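4.2 Segmenting Bimanual Demonstrations with an Idle Hand

The planner described in Section 3 expects each demonstration to arrive as a sequence of labeled segments, one sequence per hand. In early versions of the Witden toolchain, both sequences were cut at the same points. A change in either gripper's speed or opening closed the current segment for both hands. This worked well for tasks in which the two hands move together, such as folding or lifting a wide tray. It worked poorly for tasks in which one hand acts while the other waits.

Cable and power strip handling belongs to the second group. One gripper approaches or holds the body of the strip, and the other stays open near the work surface until it is needed. Under the shared cutting rule, small drifts of the waiting hand produced false boundaries in the sequence of the working hand. The policy trained on these segments learned short, hesitant approach motions and often stopped above the object before closing.

We therefore changed the segmenter to cut each hand's sequence on its own and to join the two only where the data call for it. A join is made when both grippers are closed on the same object, or when the distance between the fingertips falls below 30 mm. Outside these conditions, a hand whose speed stays under the idle threshold receives the label "wait," and its drift is ignored. Figure 4 shows a moment of the kind this rule is meant to handle.
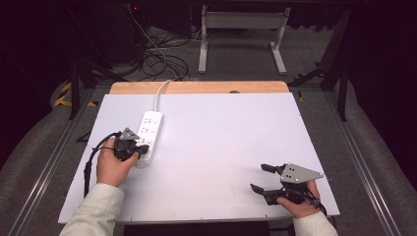 Figure 4. Bimanual demonstration with hand-held grippers. The left gripper is over the power strip; the right gripper is open near the lower right corner of the board.

Yadav objected, on reading a draft of this section, that a waiting hand is seldom idle in the full sense. A person who holds the second gripper open near the surface has already chosen where it will be useful, and a label that discards its motion may discard that choice as well. The same comment asked whether the planner could recover the waiting position from the segments that follow.

We consider the objection valid in part. The revised segmenter discards the drift of a waiting hand but keeps its mean pose, expressed relative to the object held or approached by the other hand. The planner treats this pose as a soft target. When the target would place the arm in collision or close to a joint limit, the planner may move away from it at a cost set by the user. We did not find a single cost value that suited every task, and the setting remains exposed in the configuration file.

The comparison was run on 318 demonstrations recorded at the Prandville site. Poses were resampled to a common clock before cutting, and both versions of the segmenter received the same input. The longest recordings exceeded 900 samples per hand after resampling. Segment boundaries were reviewed in the Devby annotation viewer by 2 annotators, who worked without knowing which version had produced them. Where they disagreed, the boundary was left out of the comparison.

The independent rule removed most of the false boundaries caused by drift. It also introduced a new error. When the waiting hand begins to move slowly toward the object, the change from "wait" to "approach" is marked late, and the first part of the motion is lost to the idle label. Lowering the idle threshold reduces this delay but brings back part of the drift problem. We currently apply a backward pass that moves the boundary to the last local minimum in speed before the threshold is crossed. The pass requires the full recording and cannot be used when segments are produced online, a case we return to in Section 5.3.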